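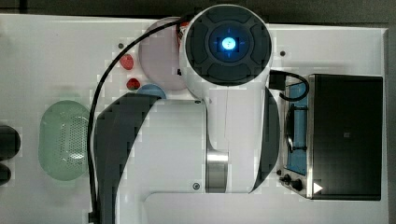 Can a robot arm clear a kitchen table yet?
Parts of it, slowly, and with a person close by to reset things when it goes wrong. A whole table start to finish, any table, your table - not yet.

Kitchen gallery, put up 9 December 2023 by Selina Camenzind

Quick page, more pics when I get time. Been asked by a bunch of people whether any of this chore stuff is real now or still demo magic. Short version, somewhere in between. One arm, white table, play kitchen things. Plate, bowls, colander, toaster oven, a ketchup bottle, some fruit. Jobs are the boring ones. Pick it up, put it in the right bowl, leave the rest alone.

Wing-sze Man ran the list for me. 20 tries on "fruit in bowl," 13 good. The misses were mostly drops near the rim, plus a couple where it closed on air and carried on like it had something. That last one bugs me more than the drops. A kid who misses the strawberry knows they missed the strawberry.

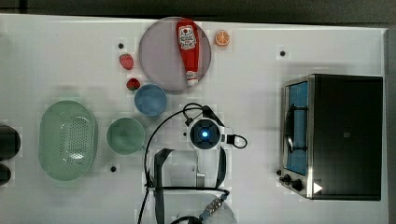 and bottles are worse than fruit, by a lot. Long, slick, heavy at one end if theres anything inside. Grab in the wrong spot and it swings. Hok-lam Man thinks fix the grasp point and the rest comes for free. Kuo-hua Shih says no, it's the putting down that kills you, standing a bottle up is a different job from lifting one. I'm with Kuo-hua. We argued over this all through lunch.

Oven doors, didn't get far. 6 tries, none I'd call finished. Pulling is fine, its the arc. The arm wants to go straight and the door doesn't. Maritza Inga has a version of the Gesto software that follows the door instead of fighting it, going to try that next. She also wants a proper dish rack in the mix and I said after the holidays.

Speed - people always ask. One piece of fruit into one bowl, nine seconds on a good go. You would do it in one while talking on the phone. For a shop floor that may not matter, Andreadis (they pack gift baskets, small place) told me slow is OK if it runs all night and doesnt stop. In a kitchen slow is just annoying. Nobody wants to eat breakfast around it.

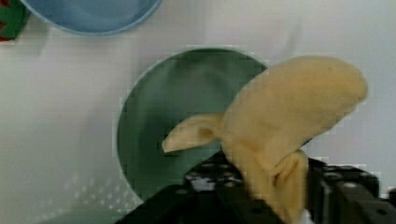 Soft things go better than I figured. They give a little so a sloppy grip still holds, and a bad angle gets forgiven. Floppy bits are the catch, they hang lower than the planner thinks and brush whatever is underneath. We lift higher now. Costs time, saves bowls getting dragged accross the table.

Still to do: wiping, stacking, anything with water. Towels too. Kondumon has a folding setup Maritza wants to see before we build our own.

Comments are open, go easy on the typos.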